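Setup and Upkeep of a Two-Gripper Cable Handling Cell
Renata Troncoso, Ravindra Semwal – project report, January 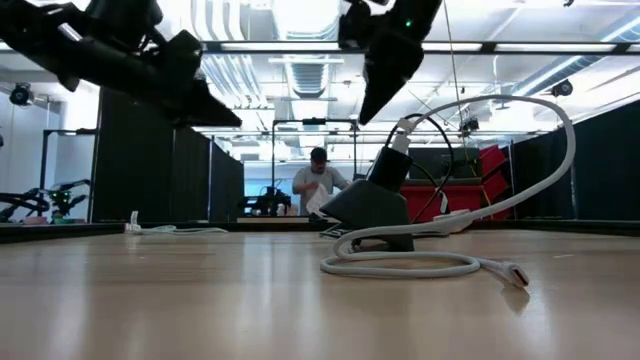 1. Cell setup
The cell has two grippers over one table. The work object is a charging stand with a white cable. Both grippers are zeroed at the table surface before each session.

2. Upkeep
Finger screws are checked every 20 runs. After 44 runs the left finger had play at the tip – a worn screw was replaced and the offset taught again. The log holds 1,297 cycles, with 2 stops due to cable snags.

3. Open items
Spare fingers on order from Domel.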